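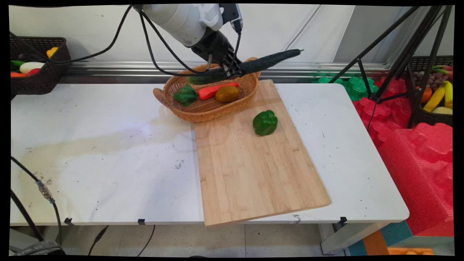
Arm over the basket, long folded gray thing in the gripper.

13th March

Trullcombe build, background audio again. Still dies when the screen locks. Not every time, which is the annoying part. Locked the phone 10 times in a row with a podcast going, lost sound on 2 of them. Both times the lock screen controls stayed up but tapping play did nothing. Had to reopen the app.

Thought it was the audio session category getting reset by the ad skip code. Took ad skip out completely, rebuilt, same thing. So not that. Put it back.

Waltraud says check what happens when PiP is on in settings but the video has no picture track. Tried it. She's right, or half right: PiP tries to start, fails, and on the way out it lets go of the session. With PiP off I got no drops at all. Need a longer run before I beleive it.

Quick patch: don't start PiP if there's no video track. Two lines. Pushed to my branch only, do NOT merge, it breaks the little floating button (stays gray after you come back to a normal video). Ask Waltraud Auer where the button state lives now, she moved it in September and I can't find it.

Downloads. Bivska server is slow today, 7 files queued, sat at 69 percent on the fourth one for ages. Paused and resumed, it started over from zero. Resume is supposed to work! Looks like we throw the partial file away if the link has expired, instead of asking for a new link and carrying on. Wrote it up under Downloads, put my name on it.

Also the file names. Anything with a slash in the title gets saved in a folder of its own. Funny but no. Swap slashes for dashes before saving. Same for colons while I'm in there.

Signing: Tyagi profile runs out soon, renew it before the next test build or everyone's copy stops opening like last time. Old phone won't take the new profile at all, says "unable to verify". Deleted the app, restarted, put it back, fine. Lost the saved playlists though, so export those first next time.

Semen theme: dark mode text on the import screen is black on nearly black. Changed it to the system label color. Import button looks too big now, leave it.

Battery: left audio playing over lunch, forgot to write down the starting level. Useless. Do again.

Tomorrow
- long run with PiP off, screen locked, charger out
- gray button
- expired link thing, at least get it to fail with a mesage
- profile
- give Waltraud her cable back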